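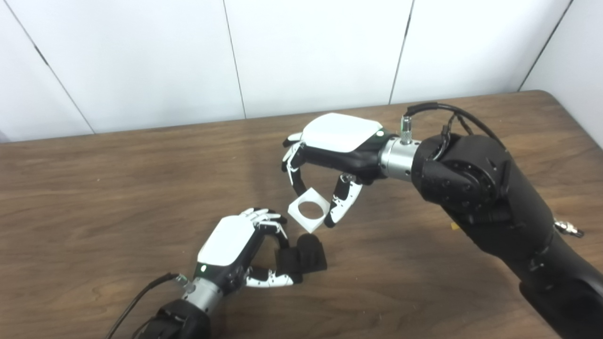 A wood table is a forgiving thing to work on, if you treat it kindly, and I have done nearly every small household job I can think of on mine. I've reglued drawer knobs, sorted a whole jar of mystery screws, and once took apart my mother's mantel clock (and got it back together, with one washer left over that I still have in a saucer). What follows are my notes on using a good table for fiddly work without ruining the table or losing your patience, gathered over more years than I'd like to add up.

## Clear more than you think you need

My first rule is to take everything off. The fruit bowl, the mail, the candle, all of it. I used to push things down to one end and tell myself that was plenty, and then I'd spend the afternoon reaching around a vase. A bare top also lets you spot a dropped part right away, which matters a great deal on brown wood with a busy grain. Small dark screws simply vanish into it! Lay down a pale dish towel or a sheet of white paper if you're working with anything tiny and dark.

Wipe the surface first with a barely damp cloth, going along the grain, and then again with a dry one. One bit of grit under a heavy object will leave a scratch you'll be looking at for years.

## Where to put the table

Mine is pushed up against the wall, and I like it that way for small jobs, as nothing can roll off the back. Do leave a finger's width of gap if your wall is painted or paneled, though. Chairs get bumped, tables travel, and a table edge will rub a gray line into white paneling before you know it. I stuck two felt dots on the back edge of mine and haven't had a mark since May.

If you do get a mark on white panels, try a soft cloth with warm water and one drop of dish soap. Wipe up and down the panel and finish along the grooves with a dry cotton swab. Those grooves collect more dust than you'd believe, and I do them every time I've got the table pulled out anyway.

## Two hands, two parts

My neighbor Gerd Wiegand repaired radios for a living, and he taught me to keep only the pieces I'm working on in front of me. If I'm joining two parts, those two sit in the middle of the table and the rest waits in a tray off to the side. It sounds fussy, but it has saved me more hunting about on the floor than any other habit.

A few more things I picked up from him and from plain trial and error:

- Hold the bottom part steady with one hand and bring the other part to it. Moving both at once is how corners get chipped.
- Try the fit dry before you reach for any glue.
- If a piece won't seat, lift it off, turn it and try again. Pushing harder has cost me a soap dish and a very nice switch plate.
- Rest your forearms on the table edge. Your hands will shake a good deal less.
- Set screws down in the order they came out, in a row, and leave the row alone.

## Marks, rings and scratches

For light scuffs on a sealed top, I use 300 grit paper wrapped around a cork, very gently and only with the grain, then a little paste wax. Please try it underneath first – some finishes are thinner than they look, and you can go through to bare wood in a few strokes.

White rings from a mug will often lift if you lay a dry cotton cloth over them and pass a warm (never hot) iron across for a few seconds. Check, let it cool, and do it again if you need to. Dark rings are another matter, and I've never had luck with those short of refinishing.

Dried glue comes up with the edge of an old plastic card. I keep one in the tray. Don't use a knife, however careful you are.

## Putting it all back

I give the table a last wipe and run my palm over the whole top before the bowl goes back on. You'll feel a crumb of sandpaper or a sticky spot long before you see it. Then the tray gets a label with the name of the job on a strip of masking tape, even if I fully intend to finish it tomorrow. The one in my hall closet says "Olline lamp, needs new felt," and I'm still looking for felt in the right green.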